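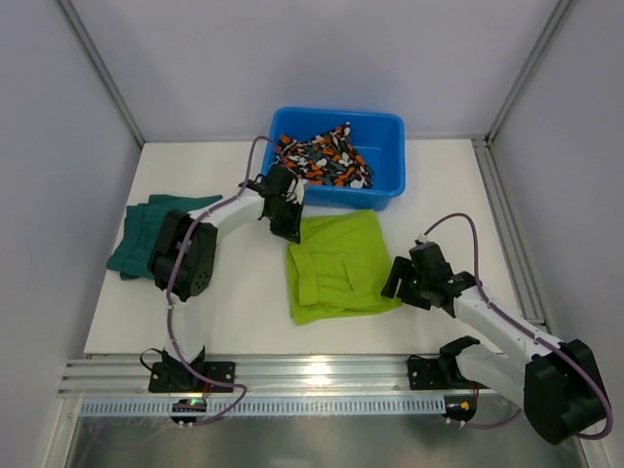
Re: Splitting a sourdough starter for a long trip

Date: 9 January 2018
List: Irkuvness Home Bakers

Hello all,

I read the question below two times, and I want to answer it in some detail. I had the same problem last March, when I went to visit my family and had to leave my starter for 5 weeks. My English is not my first language, so please ask if something is not clear.

> I will be away from home for more than a month. My starter is
> four years old and I feed it every day with half rye and half
> white flour. It lives on the kitchen counter. Can I put it in the
> fridge and forget it, or do I need to find somebody to feed it?
> I also read that one can dry it on paper, but I am afraid to lose
> the taste. What did other people do?
>
> Also, does the lid need to be open in the fridge?

First, about the fridge. Yes, you can leave it there for a month without feeding. I would not put it there in its usual soft form. Make it stiff. I take one spoon of the starter, one spoon of water and as much flour as it will accept, and I knead it with the fingers until it is a small hard ball. Then I put the ball in a jar and cover it with dry flour, so that you cannot see the ball anymore. A stiff starter eats slowly and it has food for longer.

Do not put it in the fridge in the same minute. I leave mine on the counter for one hour, or two hours if the kitchen is cold.

The lid: closed but not tight. If your jar has a rubber ring, take the ring off. In the first days there is still some gas.

Second, about drying. I did this also, as a second copy, and I recommend it to everyone on this list, also to those who do not travel. Spread a thin layer of active starter on baking paper, as thin as you can, and leave it in a dry room. In my apartment it took two days in winter. When it breaks like old paint, it is ready. I crush it and keep it in a paper envelope inside a jar, and I write on the envelope which flour it was.

I do not use the oven for drying, even with only the lamp on. One time I forgot it was inside and I heated the oven for pizza. There was a smell in the whole stairway.

About the taste. My dried starter needed four days of feeding before it could raise a loaf, and the first bread was a little flat in flavor, less sour than before. After two weeks I could not find a difference. I think the flour in your own kitchen has more influence than the drying, but here the other members may have a different opinion — I know this was discussed very strongly last year and I do not want to start it again.

When you come back, the starter from the fridge will maybe have a gray liquid on top and smell of nail polish. This is normal. Pour the liquid away, take a piece from the middle, and feed it two times a day until it doubles between feedings. If you see pink or orange color, or something with hair on it, throw everything away, and then you will be happy that you have the envelope.

Some words about flour, as you use half rye. I keep the rye in the stiff ball, it seems to wake up faster. I buy the Hirvonen whole rye in the paper bag. The Prollix rye is also good but it is milled more coarse and the ball falls apart, so with this one use a little more water. I have no experience with the Nindeo flour that was offered here in the autumn.

One more thing, for the person who asked me off the list about weights: my normal loaf is 836 grams of dough before baking. It is not a magic number, it is only what fits in my tin. I use 136 grams of starter in it. For a bigger batch I go up to 2,000 grams of dough and divide it, but then my mixer becomes hot and I must stop in the middle and wait.

If you have a neighbor who bakes, give a jar to the neighbor also. Mine killed hers in the first week, but she had kept half in the freezer and this half survived. I did not try the freezer myself, so I cannot say how long it is safe. Maybe someone else can write about this?

I would also like to know if anybody has kept a dried starter for more than one year and then woken it up with success. My envelope is from March and I plan to test a part of it this spring.

Have a good trip, and please tell us afterwards how it went.

Best regards from a cold kitchen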